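Shelf facing (shop work)

Facing, which my old manager called "fronting up" and plenty of shops call blocking or conditioning, is the job of pulling goods forward on a store shelf so the front edge looks full. I did it for years at a Grendlow store and I still can't walk down an aisle without wanting to fix something, so take this entry as coming from a fan!

What it is

A shopper takes the item at the front. The next one sits a few inches back, then the next, and by evening the shelf looks like it has holes in it even when there is plenty of stock. Facing means bringing the items behind up to the edge, turning the labels out, and setting strays aside to go home. It adds no stock at all (that's restocking, a different job, though you often do both on the same shift).

The word also gets used as a noun, and this trips up new people. A "facing" is one item's width on the shelf. If a soup has 5 facings, you can see five cans side by side from the aisle, however many are stacked up behind them. I mixed these two up for my whole first week.

How it's done

Most of us worked top to bottom, left to right. Cans go quickly. Bags of chips are a pain, they slump, and you end up sort of fluffing them. Spice jars are the worst and I will not be argued with on this. My store carried 4000 different items, and a good closing crew could get through the dry goods side before the lights went down. The Pretside branch was smaller, 700 items in all, and they did theirs in the morning before opening, which I always thought was the better plan.

How deep you go depends on the house rules. Two deep is common. Some stores want two deep and two high where the packs will stack. At Forley, a discount chain I worked for one winter, we left things in their cut-open cartons and faced the carton instead. It looked rougher but, boy, was it fast.

Rotation

Facing goes hand in hand with rotation, meaning older dates to the front and newer ones to the back. With milk and bread you check every time. With cleaning supplies and paper goods people get relaxed about it, me included.
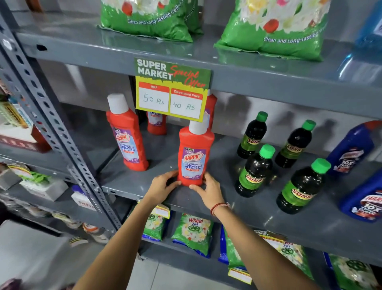

Does facing a shelf hide the fact that an item is running low?
It can, for anyone glancing down the aisle, so most stores do their stock counts or scan their gaps before the facing starts.

Tools

Spring-loaded pushers do some of the work now, mostly on drinks and small packs. Shirima made the ones we had, and they were great until a spring went. There are also pull-out trays and sloped shelves that let bottles slide down to the front by themselves. For everything else it's still hands, and maybe a step stool.

See also: planogram, end cap, stock rotation, shelf talker

Last edited 2/13/21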